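**Laboratorio de Manipulación de Arville** · 15 de noviembre de 2025

1/ El Laboratorio de Manipulación de Arville informa del estado de su campaña de recogida de demostraciones para el aprendizaje de tareas textiles. El presente hilo resume el alcance del trabajo, los criterios de admisión de episodios y el calendario previsto.

2/ La campaña tiene como objetivo reunir 3000 episodios teleoperados de manipulación de prendas con dos brazos. El conjunto resultante se denominará Botevano y servirá para entrenar y evaluar políticas de control bimanual.

3/ Se han definido cuatro tareas: extender, alisar, doblar y apilar. Cada episodio corresponde a una única tarea y se acompaña de una instrucción escrita en español y otra en portugués, redactadas por el equipo de anotación que coordina Solange Bastos.

4/ La teleoperación se realiza por turnos. Ningún operador permanece más de dos horas seguidas en el puesto. En la fase piloto se observó que, superado ese tiempo, las trayectorias se vuelven más bruscas y aumentan las correcciones de última hora sobre el tejido.

5/ Respecto de la posición inicial de la prenda, el protocolo exige variación entre episodios. Se modifican la orientación, el grado de arrugado y la colocación de las mangas. Las prendas de manga larga reciben atención particular: una manga estirada hacia el lado opuesto de la mesa obliga a decidir qué brazo la alcanza primero, y esa decisión debe quedar representada en los datos de más de una manera. 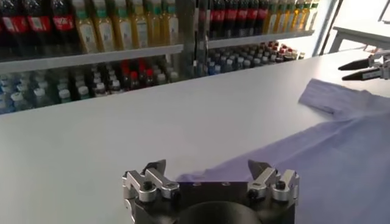 6/ Se registran de forma sincronizada las cámaras de muñeca, las posiciones articulares y la apertura de las pinzas. Un episodio con pérdida de señal en cualquiera de estos canales se descarta por completo. No se admite la interpolación posterior.

7/ El fondo no se neutraliza. Una política entrenada únicamente ante paredes lisas tiende a degradarse cuando aparecen estanterías, envases de colores o superficies con reflejos. El laboratorio ha optado por conservar entornos de tipo comercial en una parte de las sesiones y por anotar el entorno como campo independiente.

8/ Los episodios fallidos se conservan. Cuando una pinza pierde el borde de la tela o arrastra la prenda fuera de la zona de trabajo, la sesión se etiqueta como fallo, con indicación del instante en que se produce. Si el operador consigue recuperarse, se etiqueta como recuperación. Ambas categorías se entregarán en particiones separadas.

9/ La revisión corre a cargo de Marcelino Rangel y su equipo. Cada episodio es examinado por dos personas que trabajan sin conocer el dictamen de la otra. En caso de discrepancia, decide una tercera. Los motivos de rechazo más frecuentes hasta la fecha son el inicio tardío de la grabación y las instrucciones que no coinciden con la tarea ejecutada.

10/ Sobre este último punto - el desajuste entre instrucción y ejecución - se ha corregido la guía de anotación. La versión anterior permitía usar «doblar» para el plegado parcial de una manga. En adelante, ese gesto aislado se anotará como «plegar manga», y los episodios ya revisados se volverán a etiquetar.

11/ La versión preliminar de Botevano se distribuirá en enero entre los grupos asociados de Lumar y Barros, acompañada de la documentación técnica y del historial de cambios en las etiquetas. La licencia definitiva se encuentra en revisión jurídica.

12/ Se recuerda a los grupos asociados que las propuestas de nuevas prendas deben presentarse mediante el formulario interno, con indicación de talla, composición del tejido y tipo de cierre. Quedan excluidas por el momento las prendas con cremallera metálica y los tejidos muy elásticos.

13/ Las solicitudes de acceso al puesto de teleoperación para personal visitante requieren una sesión de formación previa. Los grupos son de seis personas como máximo y la inscripción se tramita a través de la secretaría del laboratorio.

14/ Fe de erratas del hilo anterior: se indicó que las instrucciones en portugués eran traducción de las españolas. Se redactan por separado, a partir de la visualización del episodio.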